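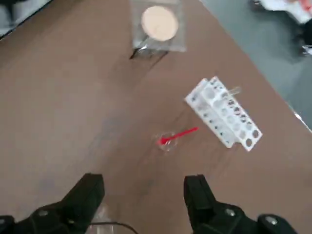

작업대에 놓인 흰색 플라스틱 시험관 랙

콜로브니스, 부사스테드 지역 소규모 관정 수질 분석 결과 및 시료 접수 기준 개정안 공개
질산성 질소 재분석 항목 확대, 개정 기준은 신규 접수분부터 적용

2020년 6월 8일 - 수질 분석 전문기업 콜로브니스(Collovness)는 부사스테드(Busarstead) 지역의 음용 및 농업용 소규모 관정을 대상으로 실시한 지하수 수질 분석 결과를 공개하고, 엘우드(Ellwood) 분석실의 시료 접수 기준을 개정한다고 밝혔다.

이번 분석은 상수도가 공급되지 않는 농가와 소규모 사업장의 관정 407개소를 대상으로 하였으며, 접수된 시료는 모두 1,722점이다. 관정별 채수 횟수는 용도와 심도에 따라 다르게 배정하였다. 분석 항목은 수소이온농도, 전기전도도, 탁도, 질산성 질소, 염소이온, 총경도의 6개 항목이다.

분석 결과 질산성 질소가 사내 관리 기준을 초과한 관정은 50개소로 집계되었다. 초과 관정은 대부분 심도가 얕고 경작지에 인접한 곳에 분포하였다. 염소이온과 총경도는 관정 간 편차가 컸으나 동일 관정 내에서의 변동은 작았다. 탁도는 강우 직후 채수한 시료에서 일시적으로 상승한 사례가 확인되어, 해당 시료는 별도 표기 후 집계에서 분리하였다.
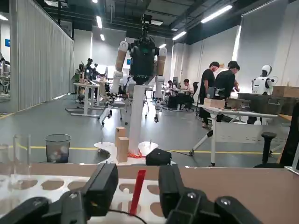
흰색 타공 트레이와 붉은색 막대

시료 접수 기준 개정 사항

개정 기준의 주요 내용은 채수 용기, 운반 조건, 표기 방법에 관한 것이다. 채수 전에는 관정 펌프를 가동하여 관내 정체수를 배출하고, 전기전도도 측정값이 안정된 것을 확인한 뒤 용기를 채워야 한다. 용기는 분석실에서 배부한 것만 사용하며, 음료 용기나 기타 재사용 용기에 담긴 시료는 접수하지 않는다.

질산성 질소 분석용 시료는 냉장 상태로 운반하고 채수 당일 접수하는 것을 원칙으로 한다. 당일 접수가 어려운 경우에는 사전에 분석실과 협의하여야 하며, 협의 없이 익일 이후 도착한 시료의 결과에는 참고치 표시가 부여된다. 동결된 시료는 재채수 대상이다.

라벨에는 관정 번호, 채수 일시, 채수 지점을 기재한다. 채수 지점은 관정 상부, 저장조 출구, 수도꼭지 중 하나로 구분한다. 기존 양식에서는 이 구분이 선택 사항이었으나, 저장조 경유 여부에 따라 탁도 값의 해석이 달라지므로 필수 항목으로 변경하였다.
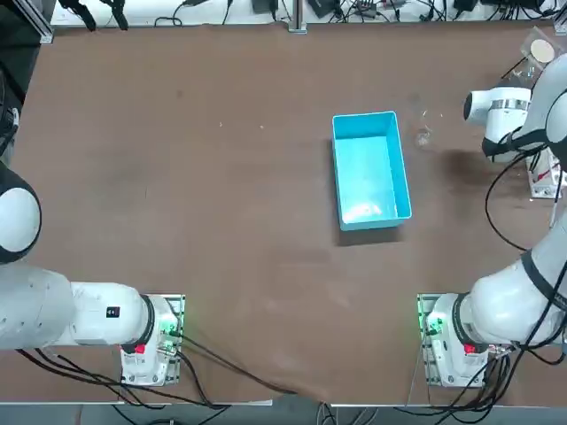

작업대 위의 하늘색 플라스틱 상자

결과 조회 방식

분석 결과는 콜로브니스의 시료 이력 관리 시스템 스케르커(Skerker)를 통해 제공된다. 의뢰인은 접수증에 기재된 조회 번호로 항목별 측정값, 정량한계, 재분석 여부를 확인할 수 있다. 동일 관정에 대한 이전 결과가 있는 경우에는 시계열 표가 함께 표시된다. 우편 성적서는 의뢰서에 발송을 표시한 경우에 한하여 발급한다.

재분석은 최초 측정값이 관리 기준의 경계 구간에 해당하거나, 동일 관정의 직전 결과와 현저한 차이를 보일 때 실시한다. 종전에는 질산성 질소에만 적용하던 경계 구간 재분석을 염소이온까지 확대하였다. 재분석에 따른 추가 비용은 청구하지 않는다.
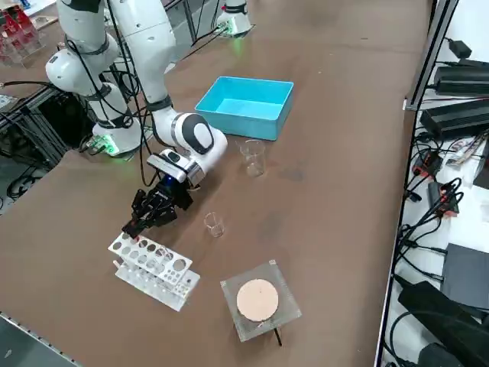 정도관리 절차도 일부 조정되었다. 각 분석 배치에는 바탕시료, 이중시료, 첨가시료를 포함하며, 이중시료의 상대차가 허용 범위를 벗어나면 해당 배치 전체를 다시 측정한다. 검정곡선은 배치마다 새로 작성하고, 작성 기록은 스케르커에 측정값과 함께 보관한다. 지난 4월 이전에 발급된 성적서는 종전 절차에 따른 것으로, 효력에는 변동이 없다.

관리 기준을 초과한 관정의 소유주에게는 개별 통지가 완료되었다. 통지문에는 음용 중지 권고, 재채수 신청 방법, 관정 상부 밀폐 상태 점검표가 포함되어 있다. 재채수 신청은 엘우드 분석실 접수 창구 또는 스케르커에서 할 수 있으며, 용기는 신청 후 우편으로 배부된다.

콜로브니스는 부사스테드 지역 분석 결과의 항목별 집계표를 자사 홈페이지 자료실에 게시하였다. 개별 관정의 위치와 소유주 정보는 집계표에 포함되지 않는다.

콜로브니스 소개
콜로브니스는 지하수, 농업용수 및 공정용수의 이화학 분석을 수행하는 기업으로, 엘우드 분석실에서 시료 접수와 분석, 성적서 발급 업무를 담당하고 있다.

보도자료 문의: 콜로브니스 홍보 담당
시료 접수 문의: 엘우드 분석실 접수 창구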